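Filed under: Kitchen Skills, Preserving, Handouts

Preserving Lemons in Salt

Participants in the Bonthorpe home preserving course are asked to read these instructions before the December session. The method requires no canning equipment and no cooking. It takes one short period of work, followed by several weeks of waiting.

Select lemons that are firm, heavy for their size and free of soft spots. Unwaxed fruit is preferred. If only waxed fruit is available, scrub it under hot water with a stiff brush and dry it with a clean towel. Small, thin-skinned lemons give the best results, as the rind is the part most often used in cooking.

Wash the jar and lid in hot, soapy water, rinse thoroughly and allow both to air dry. A wide-mouthed glass jar is recommended. Metal lids should be lined with a piece of parchment paper -- salt and acid will corrode bare metal in a matter of weeks. 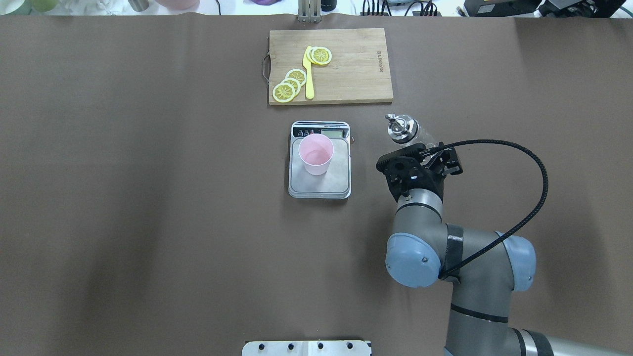 Weigh the salt before beginning. A large jar may require up to 300 grams of coarse salt. Table salt containing iodine should be avoided, as it can leave a bitter taste. Place a spoonful in the bottom of the jar, then add the fruit in layers, covering each layer with salt and pressing down firmly with the back of a spoon.

Whole lemons may be quartered almost to the base and packed with salt inside the cuts. Sliced lemons cure faster and are easier to fit into small jars. Remove all visible seeds in either case.

When the jar is nearly full, add fresh lemon juice until the fruit is fully covered. Leave a small space below the lid. Bay leaves or peppercorns may be added, though Sum-yee Ho, who leads the session, advises first-time participants to use salt alone.

Keep the jar at cool room temperature for 3 days, turning it once each day, and then move it to the refrigerator. Slices are usually ready in three weeks, and quartered fruit in 5. Discard the contents if mold appears or if the smell is unpleasant.

Rinse each piece before use and reduce the salt elsewhere in the recipe. Further directions for cooking with the finished rind appear on page 54 of the course booklet. Questions may be addressed to Ramesh Kushwaha at the Bonthorpe office.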